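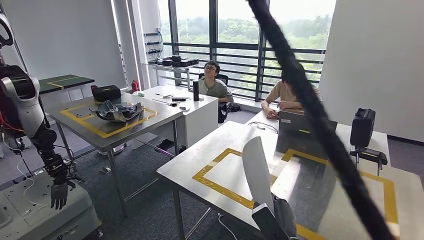
Does yellow tape hold up as a way of marking out work areas on a tabletop?
Better than I figured it would, as long as you buy decent tape and wipe the table down first.

Posted in March by the Bench & Table desk, Gotley
Print this page | E-mail this page

I've been using Modness yellow marking tape for 4 months now, mostly to put big rectangles on my work tables so stuff stops creeping all over the place. Inside the lines is for whatever I'm working on, outside is for the laptop, the cables and my coffee. Simple, and I kind of love it!

The good: it tears by hand, it lies flat, and the color is loud enough that I notice when I've dumped a bag on the wrong side of it. On a light gray top it really pops. I did my metal table too and it grabbed even better there (I had to peel one side and redo it -- my lines are never straight the first time).

The not so good: corners. If you overlap the ends they catch on your sleeve and start to lift after nearly 13 weeks. Butt them together and press hard with a spoon. I also tried a roll of the Pangaribuan stuff, a bit cheaper, and it left gum behind that took me a whole evening and most of a bottle of cleaner to get off. Never again.

One gripe about the roll itself -- the cardboard core on mine was crushed when it showed up, so it wobbles on the dispenser. The Nultmont store swapped it without any fuss, but the new one wobbles too.

Would I buy it again? I already did, two more rolls, and the desk by the wall is next.

Reader comments: 282 Nultmont Road, Box 1664, Gotley
Copyright Bench & Table. All rights reserved. | Back to top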